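**From:** Mared Landeg
**To:** packing-floor list
**Date:** Dec 20, 2024
**Subject:** Re: Two arms and a basket: what happens to bench 3?

Catríona, I'm replying to the whole list, as you did. I gather half the night shift read yours aloud at break.

> Malachy says the new station will do small mixed orders by spring. Fine. What I want to know is what I will be doing by spring. I have packed small mixed orders at Molldale for long enough that my hands do it while I think about dinner. If the answer is "you'll be supervising the robot," please say what that means in minutes and whether it pays more than packing. Also, who gets bench 3 back if the thing goes home?
>
> Catríona

Taking the last one first, bench 3 stays with us. Tadhg wanted it for returns, and he has been told. He has been told twice, in fact, and I would still keep a coat on the chair.

On the work itself. I spent most of a shift over there with Malachy, and I'd recommend it to anyone who thinks this is going to be either the end of us or a long rest. The job it has been given is the one we all did in our first week. Things are on the table, things belong in the basket, please put them there without crushing anything. The choice of goods is Malachy's, and I told him he had picked well, by which I meant badly. A snack bag doesn't have a shape so much as a mood. You pick it up by the crimp, or you pinch the middle and hope, and every packer on this list has a private opinion about which.
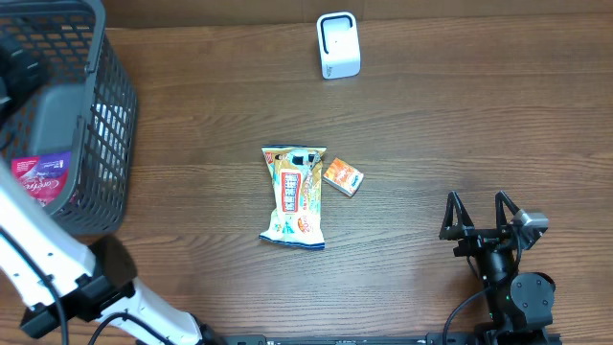

My notes from the shift say it went through 59 picks before lunch, and Malachy stepped in for 3 of them. I was impressed, and then I looked up what you did on the same morning, Catríona, and it was 254. I passed this on to Malachy. He said the comparison wasn't fair, as the station was still learning. I said so was Daithí, and we still count his.

So, "supervising." I asked for it in plain words and this is what I got:

- You load the table and swap the basket when it's full.
- You clear whatever has been dropped, and you press the button that says it was dropped.
- You check the label against the order before anything goes to the belt. The station doesn't sign for an order. A person does.

The third item bothers me. At the moment, if I short an order, I know I did it, usually by the time I've reached the parking lot. Under this plan my initials go on a basket I didn't pack. I've asked for the dropped and wrong-item reports to go into Datix under the station's own number, and for the packer's name to be left off unless the packer touched the goods. Management said this was "a good point." I have asked for that in writing, along with the point.

As to pay, the supervising rate is the packing rate. It was described to me as "protected," a word I would enjoy more if I had known it was in danger. Tierney site brought in something similar in November, and the people there tell me the hard part is the standing around. You aren't packing, but you can't wander off either. One woman said she'd never been so tired from doing so little. They ended up rotating every 54 minutes. I don't know how they arrived at 54 and neither did they, but they've kept it, and I think we should ask for the same or shorter.

Turton did not rotate. I'll leave it to them to tell you how they liked it.

What I'd like from the list before we go back in to talk:

1. Names of anyone who wants a turn on bench 3. It would be a real turn with the rotation in place, and you could go back to your own bench after.
2. Names of anyone who very much doesn't. Nobody has to give a reason.
3. Bags, pouches and other floppy items you personally dread. Malachy has asked for this in good faith, and I think we can fill a page for him.

Daithí has already written to say that he'd like to be on the first list and the second. I've put him down for both.

Mared

P.S. Catríona, your good tape gun is still in the drawer under bench 3. I'd fetch it today.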